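The Village Reading Room at Siditz: Some Notes on Its Records

By Domenica Nägeli
19 Sep 2023

Print | E-mail

Readers of this page will be aware that I have spent the greater part of the summer with the records of the former reading room at Siditz. The work is not complete. It is, however, sufficiently advanced that a short statement of what the records contain may be useful to those who have written to ask.

The reading room occupied the upper floor of the schoolhouse and was administered by a society named Skola. Its rules, of which two printed copies survive, state that membership was open to any adult resident of Siditz, Lanz or Zelen upon payment of an annual fee. Residents of Lanz were permitted to send a child to collect books on their behalf. Residents of Zelen were not, and the minutes do not record why. My own view is that the road from Zelen crossed the river at a point that flooded in most springs, and that the society did not wish to be held responsible.

The principal document is the accession register. It is a bound volume of 200 leaves, ruled by hand, in which each book was entered upon arrival with its title, author, source and price. The final entry is numbered 1,961. This figure should not be taken as the size of the library at any one time. Books that wore out were struck through in red, and their numbers were never used again. A loose sheet inside the back cover, in a different hand, gives the number of volumes on the shelves as 1,000, which is so tidy that I am inclined to treat it as an estimate.

The loans books are less orderly and a good deal more interesting. There are 26 of them. Borrowers are entered by household, so that it is seldom possible to say which member of a family read a particular title. Agricultural manuals were borrowed in winter and returned before plowing. Novels were borrowed throughout the year. One household in Lanz renewed the same atlas over four consecutive seasons, and the librarian's note beside the last renewal reads only "again."

Fines were charged for late return, for candle grease and for writing in the margins. The charge for marginal writing was the highest of the three. I have compared several fined titles with the surviving books, and in most cases the remarks are still legible. They are chiefly corrections of fact. A treatise on bees received so many that the society bought a second copy and kept the first behind the desk, where it could be consulted on request.
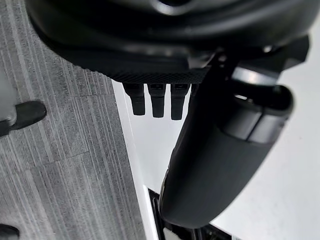 The minutes of the society are incomplete. The first volume is missing, and the third has suffered from damp along its lower edge, with the loss of several lines on every page. What remains is concerned mainly with firewood, with the repair of the stairs and with a long disagreement over opening hours. Members from Siditz preferred Sunday afternoons. Members from Zelen, who had farther to walk, asked for Saturday evenings and a lamp at the door. Both arrangements were tried, and the lamp was approved at the third request.

My sister, Brigitta Nägeli, has transcribed the loans books as far as the ninth volume and has corrected a number of my readings of surnames. Any errors that remain in the register are my own. The transcription follows the original spelling, including where the same family is spelled three ways on one page.

I would be grateful to hear from anyone whose family kept books bearing the Skola stamp, an oval with the name of the village beneath it. The books need not be returned. The accession number, normally written inside the front cover, is sufficient for my purposes, together with a note of any writing in the margins. Correspondence may be sent through the contact page, and I shall reply in the order in which letters are received.

4 Comments | 11 Shares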